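Textile Care Workshop – Notebook
Entry for May, continued from the previous page
Subject: Line drying versus rack drying of striped bed linen, color loss at the fold

08:40

The second series was opened this morning. The first series is closed and the sheets from it have been returned to the linen store at Livholm, with the exception of the reference sheet, which remains in the dark cupboard and is not to be taken out for bed making under any circumstances. A notice to this effect has been placed on the cupboard door. Colleagues who need a spare sheet should use the plain stock on the lower shelf.

The question remains the one set down in the opening entry. Guests at Livholm have remarked that the printed sheets look tired along a line across the middle, while the rest of the print is still good. The housekeeping side attributes this to the detergent. The workshop is of the opinion that the detergent acts on the whole sheet equally and cannot by itself produce a line. The line falls where the sheet hangs over the cord or the rack bar, and it is this that the present series is intended to examine.

Method, as amended

Each test piece is washed at 30 degrees with Undero liquid, the dose measured in the small cup and not poured by eye. The spin is set to the lowest speed. Pieces are then divided into two groups. Group A goes over the outdoor cord, folded across the middle, print side out. Group B goes over the Fiadzo rack in the drying room, folded in the same manner. The drying room window stays shut and the blind stays down.

The amendment concerns turning. In the first series the pieces were turned when whoever was on duty remembered to do so, and the notes show this. Two pieces in Group A were never turned. In the present series no piece is turned at all. The effect should be easier to read if it is allowed to build up in one place, and the results will not depend on the duty roster.

Pieces are marked with a laundry pen at the hem, inside corner. The old iron-on labels have been given up. They lifted at the edge after a few washes and left adhesive on the neighboring pieces, and the adhesive then picked up lint, which was mistaken for pilling in at least one earlier note. That note has been corrected in the margin.

10:15

Water. The hardness strip gave the same reading as in the first series. The inlet filter was cleaned and a small amount of grit removed. It is requested that the filter be checked at the start of every series and the check written down, including when nothing is found.

The batch number of the Undero liquid is 3485. The container used in the first series was from a different batch and the number was not recorded before the container was discarded. This is a gap in the record and cannot be repaired. A line for the batch number has been added to the wash sheet.

11:30

Observations on the first series, written up here as they were left in loose pages.

Group A showed a paler band at the fold in the dark red and brown stripes. The lighter stripes showed no change that could be agreed upon by those present. The band was narrow and had a soft edge on both sides. On the reverse of the fabric the band could not be found.

Group B showed no pale band. It did show a faint gray mark along the bar, which washed out in the next cycle and is considered to be dirt from the rack. The bars have since been wiped down with a damp cloth and a drop of Undero. The mark should be watched for in the present series in case the coating of the rack is the cause.

These results point toward light and away from the detergent, although abrasion at the cord has not been ruled out. The outdoor cord is a twisted type and rough to the hand. A smooth cord has been ordered from Stomance, length 200 feet, and will be strung parallel to the old one. Pieces can then be hung in the same light over both cords. Until it arrives, any statement made to Livholm should mention light as the probable cause and no more than that.

13:50

A remark on viewing conditions. The three shade cards in the drawer do not agree with one another. The oldest has yellowed and should be withdrawn. Comparison of test pieces against the reference is to be made on a made-up bed, at the north side of the room, with the ceiling lamp off. A piece held up in the hand catches light through the weave and looks paler than it is. Laid flat over a mattress it reads more evenly, and that is also how the guests see it.

Stripes are useful for this work. A solid color fades and the eye adjusts; with several shades side by side, the one that has moved stands out against those that have not. It is proposed that future pieces be cut from striped stock where this can be had. The direction of the stripe in relation to the fold should be written on the wash sheet, as it was left out for most of the first series. 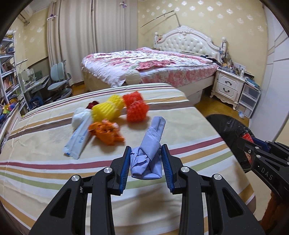

Horizontal stripes on cream: maroon, olive green, brown, tan and pale yellow. Folded light blue cloth on top.

14:30

Plain cloths are not part of the series. They may be washed with the test pieces to make up the load, provided that they are colorfast, and this must be confirmed by a separate wash beforehand. New towels are excluded for the time being on account of lint.

The load weight has been kept constant by this means. Where a piece is taken out for cutting, a plain cloth of similar weight goes in to replace it.

Pressing: test pieces are not to be ironed. One piece from Group B came back from the ironing room with a sharp crease beside the fold line, and the crease had a slight shine to it. The piece has been set aside and will be used for trials of the new marking pen only.

16:05

Group A was taken in before the rain. The pieces were dry at the hem and still cool to the touch at the fold, and were finished on the spare rack with the blind down. This has been entered on the wash sheet as an interruption. If there are further interruptions of this sort, the outdoor hours will have to be logged separately for each piece, and the sheet has no column for it at present.

Outstanding

Smooth cord from Stomance, not yet delivered.
Replacement shade card, to be requested.
Column for outdoor hours, to be added to the wash sheet.
Gray mark on the Fiadzo rack, to be checked after the next cycle.
Reply to Livholm regarding the detergent, in draft – to be held until the cord comparison has been made.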